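Duvet weight for a room that won't stay one temperature
Home & Household > Bedding

dhiebert_brad
We moved to a top-floor apartment in Bradville in May and I can't get the bedding right. The bedroom is warm until midnight and then drops fast. We have a Skiltska all-season duvet, the heavier of the two they sell, in a plain cotton cover. My husband throws it off by 11 and I'm pulling it back at 4. The store says to go lighter and add a blanket. I don't want to buy twice. It's the light one in the photo, on our bed.

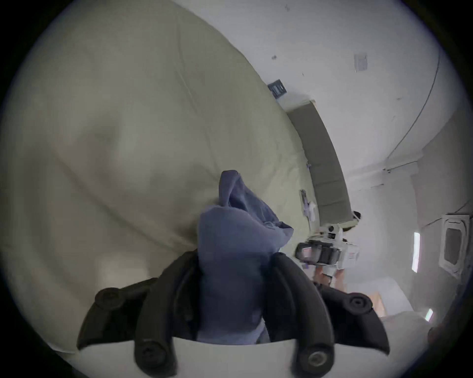 The duvet, with something blue on top of it.

Has anyone gone down a weight and regretted it?
Diane Hiebert

poirier_fan
I went down a weight two years ago and never went back. I have the Poirier summer one and a cotton blanket folded at the foot of the bed. When it gets cold I pull up the blanket. It cost me 100 dollars for the duvet and 20 for the blanket on clearance.

oldmill
I'd disagree with that. A blanket on top squashes the fill and you lose a lot of the warmth you paid for. If you add one, put it under the duvet. And before buying anything, change the cover. A tightly woven cover holds heat more than people think.

poirier_fan
I've had the blanket on top for two winters and it's fine. Maybe with down it matters more. Mine is polyester.

oldmill
Then say it's polyester. She hasn't said what hers is.

dhiebert_brad
It's down, or mostly down. The tag says a blend and I've lost the paper that came with it. The cover is just whatever was on sale. I also have the problem that the duvet moves around inside it. By the end of the week there's a lump at the bottom and nothing at the top.

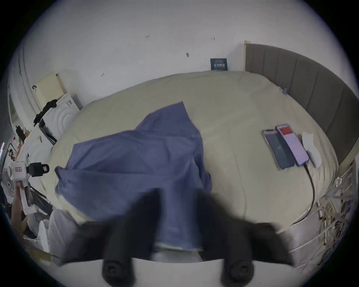
I shake it out every morning and it's back the next day. There are ties in the corners of the cover but no loops on the duvet to tie them to, so I've given up on those.

lintroller8
Sew loops on. It takes 8 short pieces of twill tape, two at each corner, and maybe an hour by hand. Keep to the edge binding so you don't put holes in the part with the fill. I did ours and it hasn't moved.

oldmill
Four is enough. One per corner.

lintroller8
Four wasn't enough on mine – the tape pulled out of one corner in the wash. Do what you like.

kvs_north
Has nobody suggested two duvets? My wife and I each have our own twin size. I have the thin one, she has the thick one. Sikeck sells them in pairs, and I paid 128 for the two. Making the bed is a little more work.

poirier_fan
I could never get used to how that looks.

kvs_north
It's dark when we're using them.

dhiebert_brad
Thanks, all. I asked my husband about separate duvets and he said yes before I finished the sentence. I'm going to sew the loops first and try a looser cover, and if he's still hot in a month we'll look at the twins. Does anyone know if the Sikeck ones can go in a regular home washer?

kvs_north
The thin one does. I take the thick one to the laundromat.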